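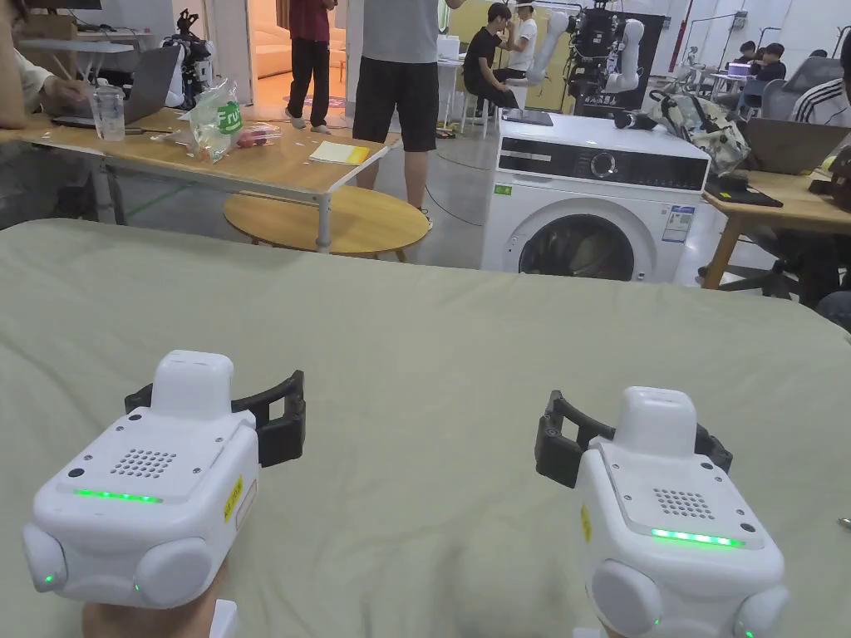 Ticket 1303: altimeter on Trainer 2 sticks at 900 feet
Friday, July 13, 2007
By Pantelis Kouris, ground training, Sidport
Reading time: 4 minutes
Print | E-mail

Status: open, on watch
Equipment: Hendano instrument trainer, unit 2
Software: Kultudico, same build as unit 1

Reported fault

Students on the let-down lesson say the altimeter needle stops at 900 feet on the way down and stays there. The instructor's screen carries on showing the right height. If the student climbs away, the needle stays put for a few seconds and then jumps to the correct reading. The vertical speed indicator and airspeed behave normally throughout.

It was first written in the unit's book in June and put down to a student setting the pressure wrongly. A second instructor then got the same thing with the pressure checked by both people in the booth, so I have opened a proper ticket.

What it is not

Pressure setting. I wound the subscale fully both ways and the needle followed at all heights above 900.

The lesson file. I copied the let-down lesson from unit 1 and ran it on unit 2. Same fault. The unit 2 copy runs without trouble on unit 1.

The student side of the software. I restarted Kultudico with no lesson loaded and flew it down by hand. Needle stopped at 900.
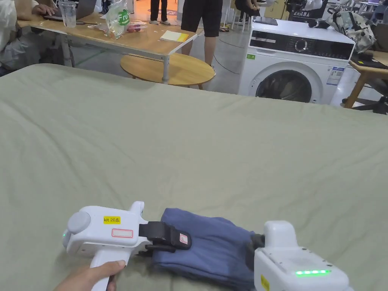 Folded navy-blue cloth, held at the near end.

First attempt

Took the panel off and reseated the plug behind the altimeter. One of the pins looked dull so I cleaned all of them. Flew three descents to the runway and the needle went all the way down each time. Closed the panel and handed the unit back for the afternoon.

Fault came back on the second lesson, after 30 minutes of running. This matches what the instructors had been saying, that it is always the later part of the session. My three descents had all been done from cold, so they proved very little. Any test from now on has to be done with the unit warmed up. I have written this on the card inside the booth door.

Second attempt

Swapped altimeters between the units. Unit 1 with the unit 2 altimeter worked properly after a full warm-up. Unit 2 with the unit 1 altimeter stuck at 900. The instrument is therefore good and I put both back where they came from. That leaves the driver board or the cable between the board and the panel.

Rang Semeniuk, who look after the Hendano units for us. Their bench man asked whether the cable had been moved when the new seat rail was fitted. It had. He said to look for a place where it is trapped or bent hard over the lower bracket.
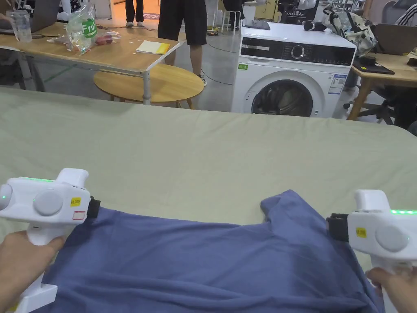
Blue short-sleeved T-shirt laid flat on a pale green cloth.

Third attempt

Found the cable under the bracket, as he said. The outer sleeve was flattened but not cut through. With the unit warm and the needle stuck, I lifted the cable clear with one finger and the needle dropped to the right height. Did it several times to be sure. Re-routed the cable over the bracket and tied it loosely in two places. Semeniuk are sending a new cable but could not give a day for it.

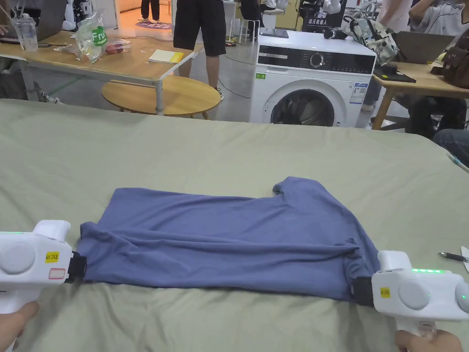
The visual screen had to come down to reach the bracket, and refitting it took longer than the repair. It is one piece of cloth on a rail at each side, and if it goes back with creases in it the horizon looks bent on approach. Pulling harder from the two sides does not cure this. You get the same thing as with the blue-grey T-shirt, stretched out sideways with a grip on each end and still wrinkled along its length. The cloth needs drawing down from the bottom edge as well — clip the middle first, then work outwards to the corners. I had it on and off twice before I did it in that order. The horizon is now level from both seats.

State at time of writing

Unit 2 has flown the let-down lesson with the warm-up done first and the needle has not stuck. It is back on the booking sheet for basic instrument work. Please do not use it for progress checks until the new cable is in — use unit 1, and swap the slots between you if they clash.

If the needle sticks again, leave everything switched on, note the time since start-up and come and find me. Do not pull the plug behind the altimeter, as that clears the fault and I then have nothing to look at.

Still to do: fit new cable, check the routing on unit 1 (same seat rail, same bracket), return the torch borrowed from the hangar.

Print | E-mail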